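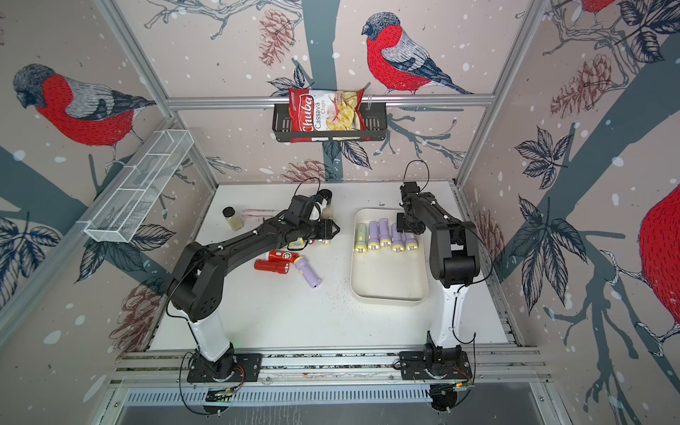
Kalenari is our surround for a work table that stands in the middle of a room and has no wall of its own. Many of our customers have such a table, in a shop, in a school or in a basement, and everything they need is lying on it because there is no place to hang anything. The surround gives the table three low walls, and the walls can carry baskets. The paper you see here is the Bullfinch pattern, with the red-breasted birds, the bare branches and the pinecones on a pale pink-beige ground, and the black basket on the back wall hangs from the horizontal aluminum bar. We put a bag of cassava chips in it, standing up, so you can judge the size by something from the kitchen. The front side stays open in every version.

What is in the set

Three wall panels, covered with the printed paper on the inside
Two aluminum corner posts for the back
One aluminum bar for the back wall, 80 cm
One black metal basket with slotted sides
One white wire mesh basket, long and narrow, with divided compartments
One cream-coloured tray with rounded corners
Screws, hooks and one hex key

The table is not included.

Price: $195 for the complete set. Shipping is calculated when you enter your postal code.

The walls

The panels come flat and they are light enough that one person can put them up. You begin with the back panel and the two posts, and after this the side panels slide in from the front. Please do not tighten the screws fully until all three panels are standing, otherwise the last one is difficult to push in. If your table is not level you will notice it at the corners, where a thin gap can stay open at the top. A folded piece of cardboard under the lower post is enough to correct it.

The paper is glued in our workshop and it has a matte coating. You can wipe it with a soft cloth and a little water. Please do not use alcohol or a kitchen sponge with a rough side, the dark parts of the drawing will become shiny. Tape can stay on it for a few days but we do not recommend to leave it for months.

We are often asked if the pattern is too busy for a work place. I had the same doubt when we made the first one. After one week I stopped to see it while working, and I still like it when I come in the morning. If you prefer a calm wall, choose the Plain Grey version, the price is the same.

The baskets

The black basket hangs on the bar with two hooks and it can be moved to the left or to the right without tools. It is 13 cm deep and it carries up to 6 kg, if the bar is fixed at both ends. It is good for the things you want to have standing: a bag, a roll of paper, a bottle of glue, a folder with the orders of the day.

The wire mesh basket is another kind. We mount it on the side wall, tilted down to the table, so the things inside come a little to the front and you can see them from your chair. The compartments are narrow. Pens, brushes, scissors, small packets and cables go well in it. Very heavy things should not go there, and also not very small things like loose screws, they can fall through the mesh. For screws please use a jar with a lid.

Both baskets can change places if you buy a second bar (see Extra parts). For left-handed persons we suggest to put the mesh basket on the right wall. The holes are already there.

Using it for sorting and packing

The most usual reason why people order Kalenari is sorting. Somebody gets a delivery of small goods in mixed colours and they must be divided before they go to the shelf. Flashlights are a good test, as they are long, they roll, and their heads are wider than their bodies. When pastel green, red, lavender and blue ones lie all together on a white table, the lavender ones on top of each other in the centre, you have no place left to put down the tray, and it is easy to push one over the side with your elbow. With the side walls it stays on the table. 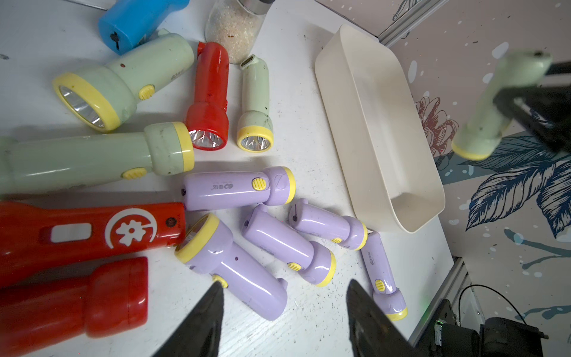 My advice is to begin with the colour which has the most pieces, and to take these out first. Put them in the tray, all in the same direction, heads to one side. What remains is then much easier to look through. If you check switches or charging ports at the same time, do it before the piece goes in the tray and not after, and keep the doubtful ones in the black basket where they will not be mixed again.

The tray is also sold alone, because some customers like to have one for each colour. It has no handles. The rounded corners are easy to wipe.

Extra parts

Second bar, 80 cm, with fixing screws
Black metal basket
White wire mesh basket
Cream tray
Replacement panel, Bullfinch or Plain Grey

Write to us for the prices of extra parts, they depend on how many you take and if we can send them together with a set. Replacement panels must be ordered by the version of your set. The first version, which was sold under the name Jokport, has other holes for the posts and the new panels do not fit on it. We still have a small number of Jokport panels, but only in grey. The name is printed on the underside of the back panel.

Delivery and returns

The set comes in one flat box. Please open it on the floor and look at the corners of the panels before you throw the box away. If a corner is damaged, send a photo and we will send a new panel, you do not need to return the old one. Sets which were not mounted can be returned in the original box. When holes were drilled by the customer, we cannot take the panel back.

The next printing of the Bullfinch paper is planned for December. Until then we send from what we have in the workshop, and when it is sold out the shop will show only the grey version.

Kurirau Workshop Furniture
Contact for orders and spare parts: Nazmiye Soylu
Page updated September 26, 2019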